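Dunstan Town Talk > Local Politics > Luangrath switching parties?

countyline_carl
Tuesday, 7:12 am
So Chutima Luangrath had lunch with the Larora Alliance people again. Second time since February. She was elected three times as a Civic Union councilor, and now she "has great respect for what the Alliance is doing in the valley." We all know what that sentence means. It means the yard signs are at the printer.

pepperjack62
7:40 am
Or it means she had lunch. I've eaten with my brother-in-law for years and I still haven't joined his church.

countyline_carl
7:48 am
Does your brother-in-law need a candidate for the Orkisitz seat?

millrace
8:05 am
Carl has a point for once. The Alliance has no one in Orkisitz. Their last candidate there lost by 14 points and moved to Clostora, and I don't blame him. Luangrath has the name, the mailing list and a nephew with a print shop. If I were them I'd have sprung for dessert.

old_ward_9
8:31 am
You youngsters forget she already switched once. She came up through the Farm and Town slate, back when there was a Farm and Town slate. Left it the week before it folded. I remember because I was still on it.

I went to her speech at the grange that year. She talked for 30 minutes about loyalty, and I clapped like an idiot.

pepperjack62
8:44 am
To be fair, it folded. What was she supposed to do, stay and turn off the lights?

old_ward_9
8:52 am
Some of us did.

tess_in_orkisitz
9:20 am
I live in the ward, so let me spoil the fun. Most people on my street couldn't tell you which party she's in now. They know she got the culvert fixed and that she answers her phone. She could run for the Whigs and carry the south end.

What bothers me is the timing. The Civic Union holds the council by one vote. If she walks before the budget, the Alliance gets to write it, and the first thing they'll go after is the evening bus. They said as much in the fall.

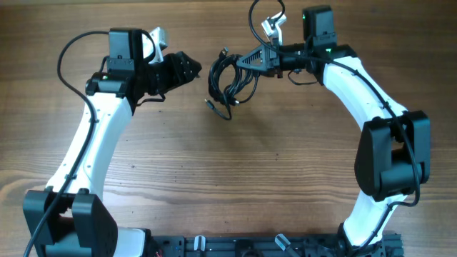 I take that bus. So does half the night shift. I don't much care whose photo she's standing next to, but I'd like her to wait until the budget is passed before she has her change of heart.

millrace
9:37 am
The Alliance never said they'd cut it. They said "review."

tess_in_orkisitz
9:41 am
They reviewed the Saturday library hours too. Go try the door on a Saturday.

millrace
9:55 am
Okay, ouch. But the Union was the one that moved the bus from every half hour to whenever it feels like it. I don't see why they get to be the heroes here.

gravelroad
10:18 am
Has anybody asked her? I mean with words. I emailed her office last night and got a reply this morning: "Councilor Luangrath remains focused on the needs of residents."

countyline_carl
10:22 am
Oh, she's gone.

pepperjack62
10:26 am
I hate to say it but yes. "Remains focused" is pretty bad. A person who's staying says she's staying.

old_ward_9
10:49 am
We got "remains focused" too. Nine days later she was on the stage with the Union, holding somebody's baby.

gravelroad
11:03 am
She has open office hours at the annex tonight, 6 pm. I'm going. Anyone want me to ask something in particular?

tess_in_orkisitz
11:08 am
The bus. Ask how she's voting on it, whatever party she's in by then. And get a yes or a no — she's very good at the third thing.

countyline_carl
11:15 am
Ask who paid for lunch.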